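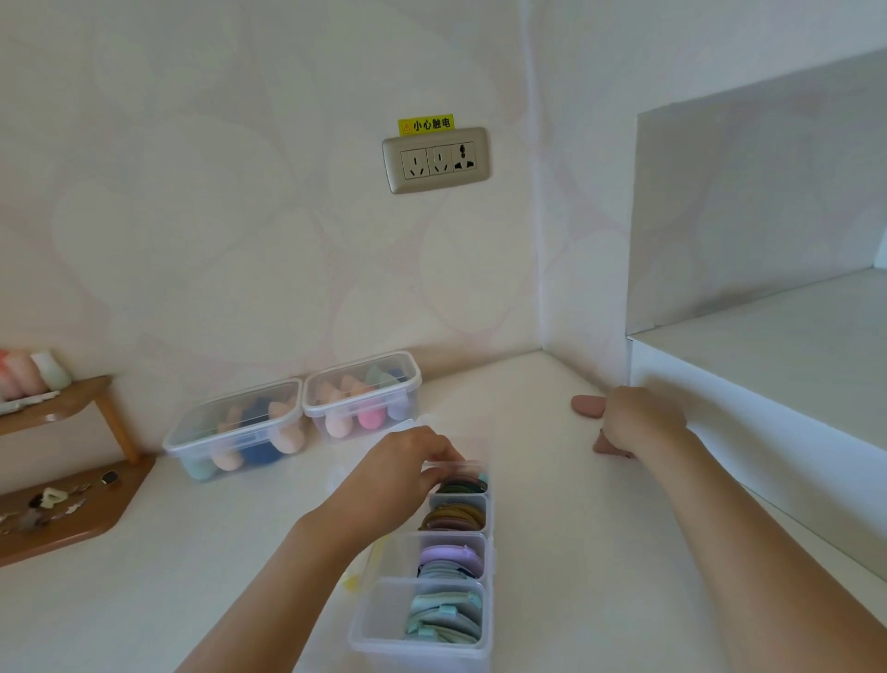
Gerd Lenz wrote back that his arm had dropped three soft pieces in a row and then just stopped with fault 428 on the display, and could I please put the fix in the guide instead of burying it in an email. Fair enough, Gerd! So this is the section on lost grip, written for the Prerolden arm with the soft fingers, teaching by hand demonstration.

7.3 Clearing fault 428 (grip lost on soft item)

Fault 428 comes up when the fingers close further than the width you taught them. With a powder puff or a makeup sponge that happens a lot, and I spent most of February chasing it on my own bench before I found the setting.

1. Press the stop button on the base and wait for the light to go solid amber.

CAUTION: Don't pull the item out of the fingers while the light is blinking. The arm is still trying to close, and it will close on you. Edeltraud Petersen got a nasty pinch this way.

2. Turn the release knob a quarter turn left and take out whatever is in there.

3. Wipe both finger pads with a dry cloth. Powder and lint build up fast (mine were gray after one afternoon) and a slick pad gives you the same fault as a bad width.

4. Open Grip, then Soft Items, and set the closing force to 20. The factory value is 77, way too much for anything squishy.

5. Teach the pick again with your own hands, slowly. Hold the item by its middle and keep your other hand steady on the organizer or box so it doesn't creep along the counter. If the container shifts between demonstrations, the arm learns a spot that's wrong.

6. Save, release the stop button, and run one item at low speed.

NOTE: Puffs stacked on edge are harder than sponges in a box, at least for me. Teach them as separate items.

If 428 comes back right after step 6, check the cable at the wrist. Mine had worked loose inside the sleeve, and you can't see it without taking off the Keltdale cover (two screws, don't lose the washers).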